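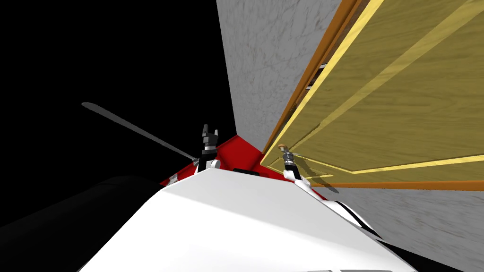 Sim view, white body front, both arms up toward the red surface.

March, 9:40 a.m. Dealer price sheet, Tundale and Staltbridge lots

Pulled the window sticker totals again for the Leto hatchback. 124 stickers in, 5 thrown out for missing freight charges. Average gap between base price and sticker is now $1,311, mostly floor mats, paint coating and the document fee.

Swanson sedan still to do. Staltbridge lists its fee apart from the sticker, so those rows need the fee added by hand before anything gets averaged. I fixed three and left the rest marked in yellow.

Loan terms: the sheet mixes monthly payments with and without tax. Don't use column F until that's sorted. Old copy is in the March folder, same name with a 2 at the end.

Next: call Tundale for the trade-in figures.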